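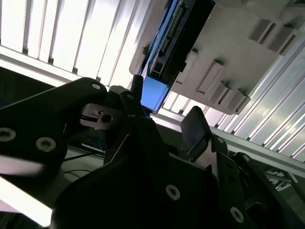 ## Old Dell tower: strip it or keep it?

**thammasiri_tom**

Hi all, first thread in this section so be gentle. I've ended up with an older Dell tower and I'm trying to decide if I take it down to bare metal for parts or put a cheap drive in it and let it live a bit longer. I've got the side off already. Green Dell board, gray power supply, and the blue plastic drive brackets that I have always had a soft spot for (they flex just enough that you feel like you're about to snap one, and then you don't).

My plan was drives out first, then memory, then the power supply, then the board. My brother-in-law thinks I should start with the power supply and get the cable mess out of the way. Opinions?

**Jaseo**

Power supply first, your brother-in-law is right. Once those wires are out you can see what you're doing. I've skinned my knuckles on enough drive cages to have feelings about this.

**kirbridge_annie**

Drives first for me, every time! The bracket comes out in one piece and then there's a nice big hole to pull the cables through. If you start with the power supply you're fishing connectors out from behind a drive that's still sitting in there. Why would you do that to yourself?

**Jaseo**

Because the power supply is four screws on the ones I've done, and then it's gone. We've had this argument before, Annie.

**kirbridge_annie**

And I won it before :)

**thammasiri_tom**

OK, so that's one vote each, very helpful, thank you both. More to look at:
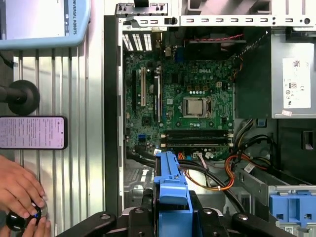

**Hsin-yi Sin**

I'd leave the processor alone until the very end, whichever way you go on the cables. People get excited and open up the socket early, then they lean across it for an hour with a screwdriver in one hand. Keep a little anti-static bag next to you and the chip goes straight in there when it comes out. Same for the memory if you plan on reusing it.

Also, pick a spot for the screws before you start. I use a muffin tin. Case screws in one cup, drive screws in the next, board screws in another. The drive ones often have a finer thread, and you will not enjoy sorting them at 11 at night.

**thammasiri_tom**

Muffin tin is going on the list. I've been using one coffee mug for everything, which explains a lot about my last build.

**semau_dweller**

I'm going to be the grump and ask what you think you'll get out of stripping it. I did a pile of these over the winter, 46 machines, and kept a tally. The power supplies and the memory moved. The boards mostly sat on a shelf until I took them to recycling in February. If yours powers up, leave it whole and give it to someone who needs a machine for homework and email.

**Jaseo**

Hard disagree. A whole tower takes up half a closet, and the case is the part you need least. Strip it, keep the power supply and the memory, label them, done.

**semau_dweller**

Label them with what? "Probably works"? At least test it before it comes apart. Once everything is in separate bags you have no idea which piece was the bad one.

**Jaseo**

Fine, I'll give you that. Test it first.

**kirbridge_annie**

Look at the caps too while you're in there. Any with a domed top or crust around the base and I'd quit thinking about a second life for it. Flashlight held low and sideways, you'll see it right away.

And Tom, take a picture of the little front panel header before you unplug anything. The power button wires are where I always get stuck going back together.

**thammasiri_tom**

Good call, will do. So: test it, check the caps, and then if it's healthy I guess it gets a cheap SSD and goes to my niece. If not, it comes apart, drives first (sorry Jaseo).

**Jaseo**

You'll be back.

**Hsin-yi Sin**

If it's going to your niece, swap the coin battery too. It's an easy job and she won't have to reset the clock every time it gets unplugged.

**thammasiri_tom**

I have 2 of those in the kitchen drawer. Going to try it on Monday after work and I'll post whatever happens.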